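탁상 작업용 로봇 팔의 장면 등록 및 동작 계획 설정 절차

1. 적용 범위

본 안내서는 Toris 제어 소프트웨어를 사용하여 벽면으로 둘러싸인 작업대에서 로봇 팔의 동작 계획을 설정하는 절차를 기술한다. 대상 독자는 Numdale 연구지원실의 장비 운용 교육을 이수한 연구원과 운용 담당자이다. 하드웨어 조립, 배선, 비상정지 회로 점검은 별도의 설치 지침을 따른다. 이 문서는 2019년 3월 개정판이며, 종전 판의 4장과 5장을 통합하였다.

설정은 장면 등록, 충돌 모델 작성, 인식 검증, 계획기 설정, 시험 실행의 순서로 진행한다. 앞 단계의 결과 파일이 다음 단계의 입력이 되므로 순서를 바꾸지 않는다. 이미 등록된 작업대를 다시 사용하는 경우에도 인식 검증은 생략할 수 없다.

2. 사전 준비

제어용 컴퓨터에서 Toris를 실행하고 로봇 모델 파일과 카메라 보정 파일의 버전이 서로 일치하는지 확인한다. 두 파일의 버전이 다르면 상태 표시줄에 불일치 경고가 나타나며, 이 상태에서는 장면을 저장할 수 없다. 보정 파일은 카메라의 위치나 각도를 변경할 때마다 새로 작성하여야 한다. 이전 보정값을 임의로 수정하여 사용하는 것은 허용되지 않는다.

작업 폴더는 작업대별로 하나씩 만들고, 그 안에 장면, 모델, 기록의 하위 폴더를 둔다. 파일 이름에는 작업대 번호와 개정 번호를 차례로 적는다. 공백과 특수문자는 사용하지 않는다. 개인 계정의 폴더에 저장된 장면은 정기 백업 대상에 포함되지 않으므로 공용 저장소를 사용한다.

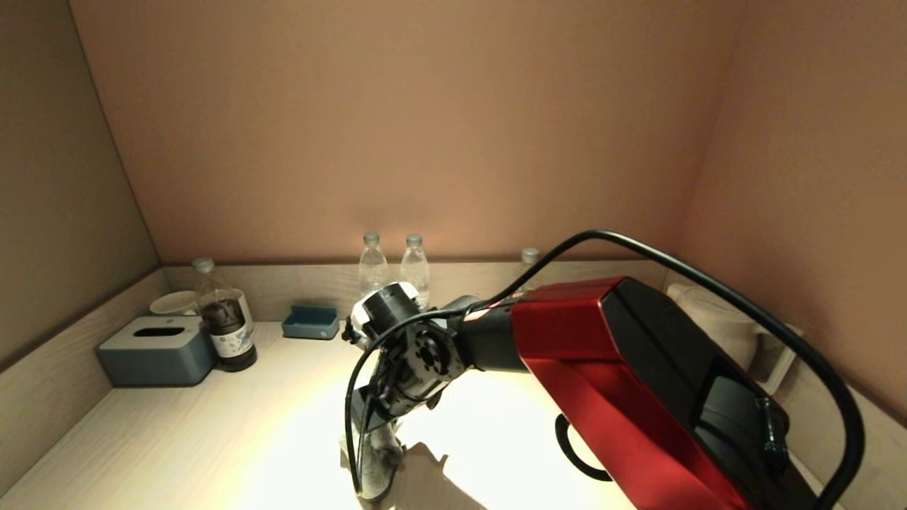 장면 등록은 고정 구조물과 이동 가능한 물체를 구분하는 작업에서 시작한다. 고정 구조물은 작업면과 주변 벽면처럼 작업 중 위치가 변하지 않는 요소이며, 장면 파일의 고정 항목에 평면 또는 상자 형태로 입력한다. 작업면 뒤쪽을 따라 놓인 좁은 나무 턱은 높이가 낮아 누락되기 쉬우나, 물병이 그 가까이에 세워져 있는 배치에서는 손가락 끝이 먼저 닿을 수 있는 구조물이므로 반드시 독립된 상자로 등록한다. 물병, 휴지 상자, 파란색 소형 트레이는 이동 항목에 각각 등록하고 고유한 이름을 부여한다. 다른 물체에 일부가 가려진 컵과 같은 물체는 보이는 부분만으로 크기를 추정하지 말고, 물체 목록에 저장된 실측 모델을 불러와 위치만 맞춘다.

3. 충돌 모델 작성

로봇의 기본 모델에는 각 링크와 관절의 외형이 포함되어 있으나 외부 케이블은 포함되어 있지 않다. 팔 위로 고리를 이루며 지나가는 케이블은 자세에 따라 형태가 달라진다. 이를 하나의 고정된 형상으로 등록하면 일부 자세에서 실제보다 작은 부피로 계산된다. 따라서 다음과 같이 처리한다.

가. 손목을 좌우 작업 한계까지 저속으로 움직이면서 케이블이 가장 크게 벌어지는 자세를 찾는다.
나. 해당 자세에서 케이블을 감싸는 캡슐 형상을 작성하고 상부 링크에 부착한다.
다. 손목 쪽의 가는 배선은 별도의 캡슐로 작성하여 그리퍼 장착부에 부착한다.
라. 인접 링크와의 상시 접촉은 자기 충돌 예외 목록에 등록한다. 벽면과의 접촉은 예외로 등록하지 않는다.

물체 주위의 안전 여유는 8밀리미터를 기본값으로 한다. 여유를 크게 설정하면 뒤쪽 벽 가까이에 놓인 물체에 접근하는 경로가 산출되지 않는 경우가 있다. 이때 전체 여유를 줄이는 것은 적절한 조치가 아니다. 파지 대상 물체에 한하여 접근 구간의 여유를 별도로 지정하고, 이탈 구간이 끝나면 기본값으로 복귀하도록 설정한다.

4. 인식 검증

인식 검증은 등록된 장면과 카메라 입력을 겹쳐 놓고 차이를 확인하는 절차이다. 화면에서 검증 항목을 선택한 후 팔을 대기 자세에 두고 첫 번째 기록을 저장한다. 이어서 팔을 작업 영역 안쪽으로 이동시켜 두 번째 기록을 저장한다. 두 기록에서 같은 물체의 추정 위치가 허용 범위를 벗어나면 해당 물체에 적색 표시가 나타난다.

투명한 용기는 깊이 측정값이 불안정하다. 용기의 몸체를 통과한 값이 뒤쪽 벽면의 값으로 기록되는 사례가 많으며, 이 경우 물체가 없는 것으로 판정될 수 있다. 투명 용기에는 뚜껑과 라벨의 윤곽을 우선 사용하는 인식 방식을 지정한다. Pongsak Suwannarat이 작성한 용기 인식 설정 파일은 공용 저장소의 모델 폴더에 있으며, 별도의 승인 없이 사용할 수 있다.

조명도 검증 대상에 포함한다. 작업면의 일부가 지나치게 밝으면 표면의 무늬가 사라져 평면 추정에 사용할 특징점이 부족해진다. 노출은 수동으로 고정하고, 밝은 영역의 화소가 포화되지 않는 값을 선택한다. 팔의 그림자를 물체의 경계로 잘못 판정하는 경우에는 색상 영상만 사용하는 분할 방식을 중지하고 깊이 정보를 함께 사용하는 방식으로 전환한다.

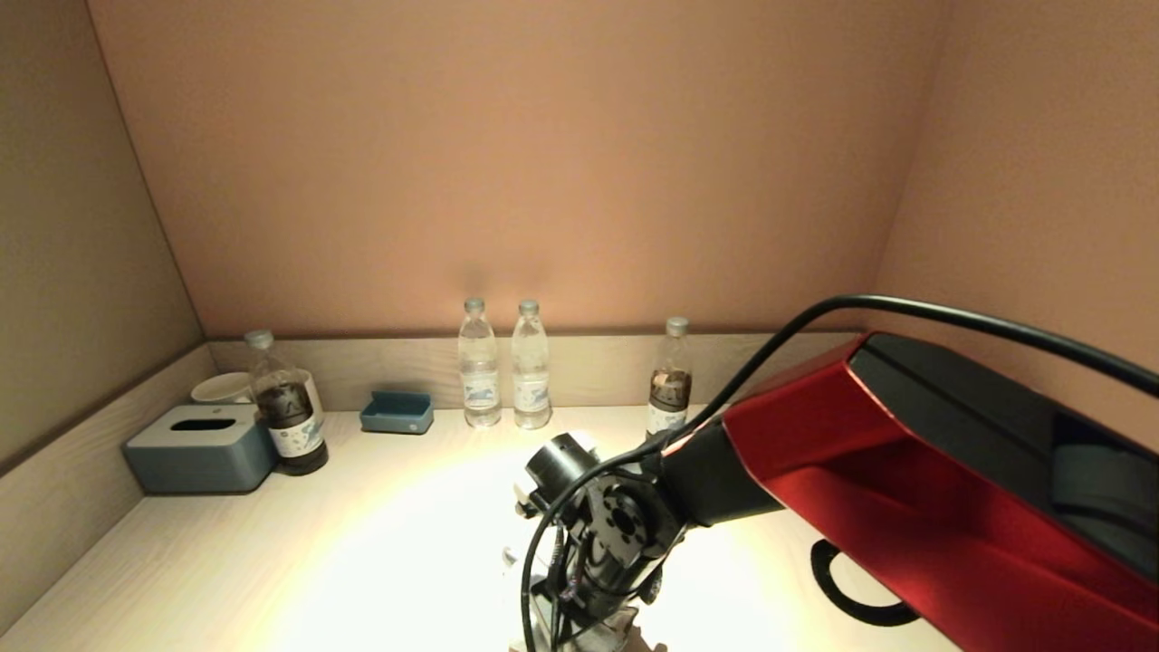 물체의 추정 위치가 실행할 때마다 달라지면 어느 설정부터 확인하여야 하는가?

카메라 보정 파일의 작성 일시를 먼저 확인한다. 보정 이후 카메라를 움직인 기록이 있으면 보정을 다시 수행한다. 보정에 이상이 없으면 노출이 자동으로 되어 있는지 확인하고, 마지막으로 인식 결과의 시간 평균 구간을 점검한다. 평균 구간이 지나치게 짧으면 단일 영상의 잡음이 그대로 위치값에 반영된다.

5. 계획기 설정

계획기는 표본 기반 방식을 기본으로 사용한다. 계획 제한 시간은 5초로 설정하고, 제한 시간 안에 경로를 찾지 못하면 시작 자세를 변경하여 다시 시도하도록 지정한다. 반복 시도는 네 번까지 허용한다. 그 이후에도 경로가 산출되지 않으면 자동 재시도를 중지하고 장면 파일을 점검한다.

산출된 경로는 평활화 단계를 거친다. 평활화 이후의 경로가 안전 여유를 침범하지 않는지 재검사하는 항목이 기본적으로 해제되어 있으므로, 반드시 선택 상태로 변경한다. Flilcombe 작업장에서는 지난 12월 이 항목이 해제된 채 시험이 진행되어 손목부가 측면 벽에 닿은 바 있으며, 이후 모든 작업대에서 재검사를 의무화하였다.

천과 같은 유연 물체는 강체 모델로 계획하지 않는다. 유연 물체를 다루는 동작에는 접근 높이, 파지 폭, 접촉 감지 기준값을 따로 지정한다. 파지 후에는 천의 늘어진 부분을 포함하는 상자 형상을 그리퍼에 임시로 부착하며, 이 형상은 놓기 동작이 완료되면 자동으로 제거되도록 설정한다. 상자의 크기는 천을 펼친 크기를 기준으로 하지 않고, 파지 지점에서 가장 먼 자락까지의 거리를 기준으로 정한다. 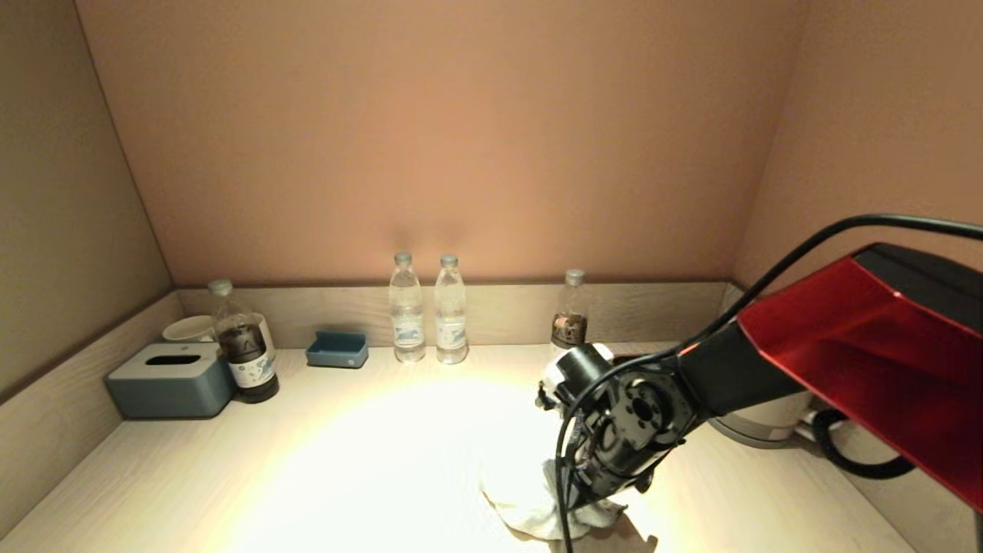
임시 형상이 부착된 상태에서는 작업면과의 접촉을 허용 목록에 추가하여야 한다. 이를 추가하지 않으면 계획기는 시작 자세 자체를 충돌 상태로 판정하고 오류를 반환한다. 허용 대상은 작업면과 임시 형상 사이의 접촉으로 한정하며, 작업면과 손가락 사이의 접촉은 접촉 감지 기준값으로 관리한다. 기준값은 빈 작업면에서 측정한 모터 전류를 바탕으로 정하고, 그리퍼의 손가락을 교체한 경우에는 다시 측정한다.

6. 시험 실행

가. 모의 실행 화면에서 전체 경로를 재생하고 각 구간의 최소 거리를 확인한다.
나. 실제 장비의 속도 제한을 정격의 약 70퍼센트 이하로 설정한다. 최초 실행은 단계 실행으로 한다.
다. 단계마다 로봇이 정지한 상태에서 장면을 갱신하고, 이동 항목의 위치가 등록값과 일치하는지 확인한다.
라. 오류가 발생하면 기록 저장을 먼저 수행한 후 대기 자세로 복귀시킨다. 소프트웨어를 다시 시작하면 임시 기록이 삭제된다.
마. 시험이 완료되면 장면 파일, 계획기 설정 파일, 실행 기록을 동일한 개정 번호로 저장한다.

복귀 동작도 계획기를 통하여 수행한다. 관절값을 직접 입력하여 복귀시키는 방식은 장면의 물체를 고려하지 않으므로 작업대 위에 물체가 놓여 있는 동안에는 사용하지 않는다. 부득이하게 수동으로 이동시켜야 할 때에는 손목을 먼저 들어 올려 물체의 높이보다 충분히 위에 둔 다음 회전시킨다.

7. 기록 제출 및 문의

실행 기록은 공용 저장소의 해당 작업대 폴더에 제출한다. 오류 기록에는 오류 코드와 발생 단계, 직전에 변경한 설정을 함께 적는다. 장면 파일의 형식에 관한 문의는 소프트웨어 담당 Dayana Ospina에게, 인식 설정에 관한 문의는 Pongsak Suwannarat에게 한다. Fröhlich 형식으로 작성된 종전 장면 파일은 변환 도구를 사용하여 옮길 수 있으나, 변환 후에는 접촉 허용 목록이 비어 있으므로 다시 입력하여야 한다.

공유 8 · 댓글 4

관련 문서
카메라 보정 파일 작성 및 버전 관리
투명 용기 인식 설정 파일 사용 안내
그리퍼 접촉 감지 기준값 측정 절차
Fröhlich 형식 장면 파일 변환 방법
Toris 오류 코드 목록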